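Clukberg library stays open late again, and I got the last good chair

Well, it's back! The Clukberg branch library started its late hours again this month, and I walked over after supper to see if anyone had noticed. They had. By 7 p.m. the bike rack was full and I had to lock mine to the fence by the Rizzi bakery (sorry, Rizzi, I did buy a roll).

If you're new in town, the branch used to stay open until nine most evenings, then dropped to a 5:30 close two winters ago when the heating bill got ugly. For those of us who work over in Promstead and ride the bus home, that meant never getting inside except on weekends, and I racked up fines on a cookbook I'm too embarrassed to name here. The new closing time is 8:30, four evenings a week, and it runs through the end of April. After that the town council looks at the numbers and decides whether to keep paying for it.

The numbers so far look pretty good to me. The front desk told me 691 people came in after 5:30 during the first three weeks, and 107 of them signed up for a new card. I would have guessed half that! The busiest stretch is right after the Biltthorpe bus gets in, when the line for the holds shelf goes back past the large-print westerns.

A few things are different from the old days. The upstairs reading room closes at 7:30, so grab your things before then or you'll be herded down with the rest of us. The printer still takes coins only. The kids' corner has new rugs and the same old beanbags, and the parking lot lights finally come on before it's pitch dark, which I've been whining about in this column since August.

Holds placed by noon should be ready the same evening, at least if the book is already in the building. Anything coming from Biltthorpe takes around 3 days. Mine took five, but it was a fat one, and I'm choosing to blame the van.

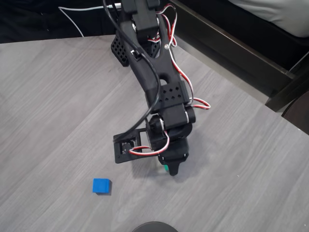 One reader wrote in to say the late hours are wonderful but 8:30 still doesn't help anyone on the second shift, and could the council please try a single night until ten. I passed that along at the desk and was told to put it on a comment card, so I did, and so should you if you feel the same way. The cards are in the tray next to the returns slot.

The council takes comments until the last week of March. You can also drop a note at town hall in the mornings, but bring your own pen, the one on the chain is dry.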